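Castari wallpaper, bird and branch design

June 2020 | by Pei-shan Lu
3 min read

Castari is a non-woven wallpaper from our Banine collection. The paste goes on the wall and the paper stays dry, so one person can hang it without a big table. Please order all rolls at the same time and check that the batch number on every label is the same. Our item number is 2109. 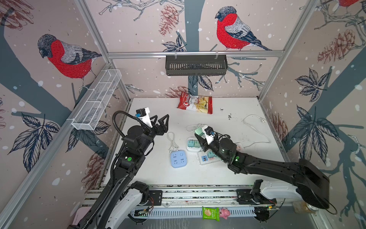
Castari with bullfinches, branches and pinecones, on three walls.

The pattern repeats every 20 inches. For a small room we advise to buy one extra roll, because some paper is lost when you match the branches. Rolls are sent from our Imthorpe store in a strong tube.
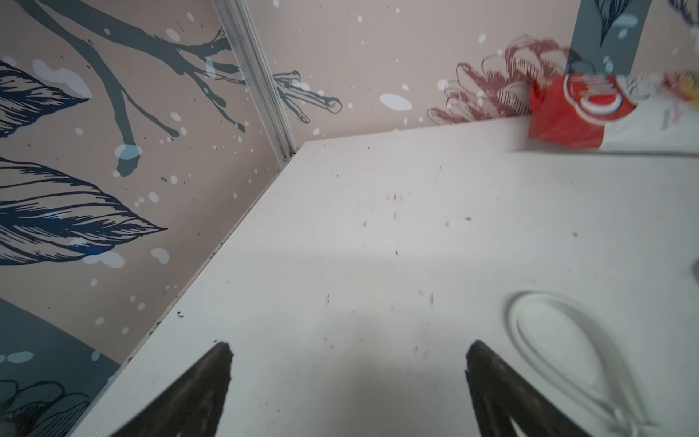 Corners need the most patience. Old walls are seldom straight, and you should not bend a full strip around the inside corner. Cut it so that it passes the corner by half an inch, then hang the next strip over it with a plumb line. If white furniture will stand in the corner, like the table here against the pinkish-beige background, keep a small offcut for repairs at that height. Marks from a damp cloth dry in one hour.

Samples: write to Severin Lüthi and give sample code 612.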